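Against the Free Tattoo Apprentice
by Barış Ekinci

I worked in two tattoo studios before I opened my own chair at Zimano, and in both of them the apprentice was not paid. I was this apprentice once. I cleaned the floor, I made stencils, I answered the phone, and in the evening I worked in a restaurant to pay my rent. When people in our trade hear this they nod with respect, as if I told them I was in the army. I want to say that I don't find it respectable any more.

The usual defense is that the master gives knowledge, and knowledge is expensive. I agree with the second part. My teacher, Nurhan Bozkurt, taught me how deep a needle should go by making me listen to the sound of the machine, and I could not buy this anywhere. But she taught me for maybe one hour in a day. The other hours I was a cleaner and a receptionist, and for those jobs there is a normal wage in every other business on the same street.

There is also the question of who can afford it. In my first August at the studio we were five beginners, counting those who came only for drawing. By the next year there was me and Sinan Dağdelen, whose parents owned the apartment where he lived. The best hand among us belonged to Güven Uysal. He drew letters so clean that customers asked for him by name before he had touched skin. He left to drive a delivery van. I think about him when I hear that the hard years select the talented ones. They select the ones with an apartment.
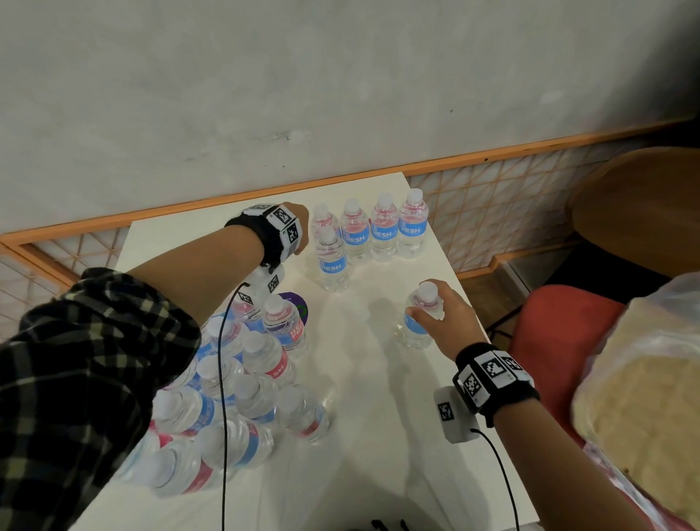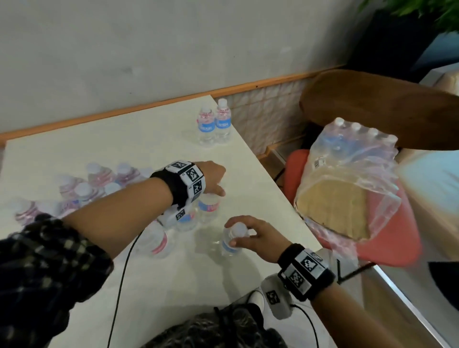
Some studios now go in the other direction and sell the apprenticeship. I saw an offer for $3,000, with a certificate at the end. I am against this too, although I understand it better than the free labor, for at least the price is written and both sides can read it. With the old way, the price is never written. You ask when you will tattoo your first paying customer and the answer is "when you are ready", and it is the person who benefits from your free work who decides that you are not ready.

Bülent Oral, who owns Cudulness and has been in the trade much longer than me, told me I am ungrateful and that my plan would close half of the small shops. I take this seriously. A small shop has supplies to pay, the license, the rent, the slow weeks after the holidays. I looked at my own books before I wrote this. A part-time wage for one beginner is the same to me as a few medium pieces in a month, and a beginner who sets up stations and answers messages gives me the time to do these pieces. It is not comfortable. It did not close my shop.

What I would like to see is quite simple. Pay the hours which are work, and call them work. Let the teaching hours be unpaid if you want, or even charge for them, but put them in a calendar so that they really happen. Write on one page what the apprentice must be able to do before the first customer. Mine says 200 finished drawings and a number of pieces on practice skin, and the lines must be checked by an artist from another studio, so that it is not only my mood which decides.

I know that some of my colleagues will say a page of paper cannot measure an artist. Maybe so. But we already ask our customers to sign a paper before we touch them, and we don't feel that it makes the tattoo worse. My present apprentice signed hers on 2026-03-14, after she made me change two sentences. She was right about both of them.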